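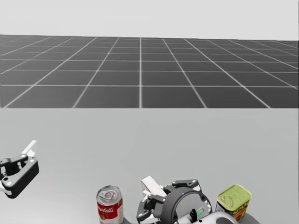
Ticket: Heizkreis Obergeschoss wird nicht warm, Regler zeigt aber Anforderung
Kategorie: Fußbodenheizung / Raumregelung
Status: gelöst
Anlage: Gastherme Dostari, Verteiler mit Stellantrieben, Funkregler Futum

Eintrag 1, erste Meldung

Guten Tag zusammen,

ich hoffe, ich bin hier richtig, denn beim ersten Mal bin ich mit meinem Anliegen bei den Badarmaturen gelandet und wurde dort sehr freundlich weitergeschickt. Es geht um unsere Fußbodenheizung im Obergeschoss. Das Haus ist ein umgebauter Hof am Rand von Dirkstead, unten alter Bestand mit Heizkörpern, oben seit dem Umbau Fußbodenheizung mit einem Verteiler im Flur, und oben wiederum hat jedes Zimmer seinen eigenen Funkregler.

Seit es im November zum ersten Mal richtig kalt geworden ist, bleibt das große Zimmer nach Süden bei 17 Grad stehen. Der Regler an der Wand zeigt das kleine Flammensymbol, verlangt also Wärme, und trotzdem tut sich am Boden nichts. Die beiden Nachbarzimmer werden warm, das Bad sogar sehr warm, wärmer als wir es eigentlich haben möchten (meine Frau freut sich, ich weniger).

Was ich schon gemacht habe: Batterien im Regler gewechselt, die Therme einmal aus- und wieder eingeschaltet, den Regler auf die höchste Stufe gestellt und über Nacht so gelassen. Am Morgen war alles wie vorher. Druck an der Therme ist laut Zeiger im grünen Bereich. Für jeden Hinweis bin ich dankbar, gern auch Schritt für Schritt, ich bin handwerklich nicht ganz ungeschickt, aber bei Wasser in Leitungen werde ich vorsichtig.

Eintrag 2, Antwort Support

Guten Tag und danke für die ausführliche Schilderung, damit lässt sich gut anfangen. Sie sind hier richtig, und die Kollegen von den Armaturen haben uns das Ticket gleich rübergeschoben.

Wenn nur ein Raum betroffen ist und die anderen normal laufen, können wir Therme und Pumpe erst einmal in Ruhe lassen. Wir würden uns den Weg vom Regler zum Verteiler ansehen. Bitte öffnen Sie den Verteilerschrank im Flur und schauen Sie auf die Stellantriebe, das sind die aufgesetzten Kappen auf dem Rücklaufbalken. Bei Ihrer Ausführung steht oben ein kleiner Stift heraus, sobald der Antrieb geöffnet hat.

Drehen Sie den Regler im Südzimmer ganz auf und warten Sie 14 Minuten. Die Antriebe arbeiten mit einem Wachselement und sind gemütliche Gesellen, vorher ist wirklich nichts zu sehen. Danach schreiben Sie uns bitte, ob sich der Stift gehoben hat, und auch, bei welchem Antrieb. Falls die Kreise beschriftet sind, wäre die Beschriftung ebenfalls hilfreich.

Eintrag 3, Rückmeldung

So, ich habe mir einen Hocker in den Flur gestellt und gewartet, Kaffee war auch dabei. Beschriftet ist bei uns leider nur die Hälfte, und die in einer Handschrift, die ich auf den Installateur der Firma Leung zurückführe, der damals den Umbau gemacht hat. Auf einem Schild steht "Süd", auf einem "Bad", eines lese ich als "Kind 1", es könnte aber auch "Keller" heißen, was oben keinen Sinn ergibt.

Ergebnis: Der Stift bei "Süd" hat sich nicht bewegt. Dafür ist der Antrieb ganz rechts aufgegangen, der überhaupt kein Schild hat. Ich habe es danach noch einmal andersherum probiert, also Südzimmer ganz herunter, und derselbe Antrieb rechts ging wieder zu. Da kam mir dann schon ein Verdacht, aber ich wollte Ihnen nicht vorgreifen.

Eintrag 4, Antwort Support

Ihr Verdacht dürfte derselbe sein wie unserer, und der zweite Versuch war eine sehr gute Idee. Der Regler aus dem Südzimmer ist offenbar auf den falschen Kanal der Empfangsleiste angelernt. Das kommt vor, wenn die Leiste einmal zurückgesetzt wurde oder wenn beim Batteriewechsel die Anlerntaste zu lange gedrückt bleibt. Hat es im Sommer vielleicht einen Stromausfall gegeben, oder war jemand am Schrank?

Bitte prüfen Sie noch, welches Rohr zu dem Antrieb ganz rechts gehört. Am einfachsten fühlen Sie mit der Hand, welcher Rücklauf bei geöffnetem Antrieb langsam warm wird, und gehen dann barfuß durch die Zimmer. Es klingt ein wenig altmodisch, geht aber erstaunlich gut.

Eintrag 5, Rückmeldung

Barfuß durch das Haus bin ich gegangen, zur Freude aller Anwesenden. Der rechte Kreis ist das Bad! Damit wäre auch erklärt, warum es dort so tropisch war: Das Südzimmer hat die ganze Zeit für das Bad mitgeheizt. Das Schild "Bad" sitzt demnach am falschen Kreis, der gehört zum schmalen Abstellraum daneben.

Zum Stromausfall: Den gab es tatsächlich. In meinem Haushaltsheft steht unter dem 26. August 2018 "Gewitter, Sicherung raus, Schrank oben nachgesehen". Nachgesehen heißt in diesem Fall wohl, dass ich auf der Leiste herumgedrückt habe, bis die Lampen wieder so aussahen wie früher. Im Sommer hat das natürlich niemand bemerkt.

Eintrag 6, Antwort Support

Wunderbar, dann haben wir es. Bitte gehen Sie so vor:

Am Regler Südzimmer die Taste auf der Rückseite gedrückt halten, bis das Antennensymbol verschwindet. Der Regler ist dann abgemeldet.

An der Empfangsleiste den Kanal wählen, an dessen Klemme das Kabel vom Antrieb "Süd" liegt. Verfolgen Sie das Kabel bitte wirklich mit dem Finger bis zur Klemme und verlassen Sie sich nicht auf die Reihenfolge. Die Kanaltaste drücken, bis die Lampe blinkt.

Innerhalb von 2 Minuten die Taste am Regler kurz antippen. Leuchtet die Kanallampe dauerhaft, hat es geklappt. Danach wiederholen Sie dasselbe mit dem Regler im Bad und dem rechten Antrieb.

Den Durchfluss an den Schaugläsern lassen Sie bitte unverändert. Estrich ist träge, geben Sie dem Zimmer einen ganzen Tag, bevor Sie etwas nachstellen.

Eintrag 7, Rückmeldung

Beim ersten Anlauf war ich zu langsam, weil der Regler oben hängt und ich auf der Treppe noch den Hund überholen musste. Beim zweiten Mal habe ich den Regler einfach von der Wand genommen und mit zum Schrank gebracht, das kann ich allen nur empfehlen. Beide Lampen leuchten dauerhaft. Nach dem Warten ging der Stift bei "Süd" hoch, und heute Abend sind wir im Zimmer bei über 20 Grad, der Boden ist fußwarm, und im Bad darf man wieder atmen.

Neue Schilder habe ich auch geschrieben, diesmal in Druckbuchstaben. Eine Frage hätte ich noch: Die Leiste zeigt für den Abstellraum 100 Prozent Öffnung an, obwohl dort gar kein Regler hängt. Ist das so gewollt?

Eintrag 8, Antwort Support

Ja, das ist in Ordnung. Kanäle ohne Regler laufen bei dieser Leiste dauerhaft offen, damit die Pumpe immer eine kleine Abnahme hat. Wenn es Ihnen im Abstellraum zu warm wird, können Sie einen weiteren Regler nachrüsten, nötig ist es nicht. Lassen Sie dann aber bitte den Installateur prüfen, ob Ihr Verteiler ein Überströmventil hat.

Vielen Dank für Ihre Geduld und die schönen Berichte aus dem Flur. Ich schließe das Ticket, Sie können es in den nächsten Wochen durch eine einfache Antwort wieder öffnen.

Lösung: Raumregler neu angelernt, Kanalzuordnung Süd und Bad korrigiert, Beschriftung am Verteiler erneuert. Kein Teiletausch.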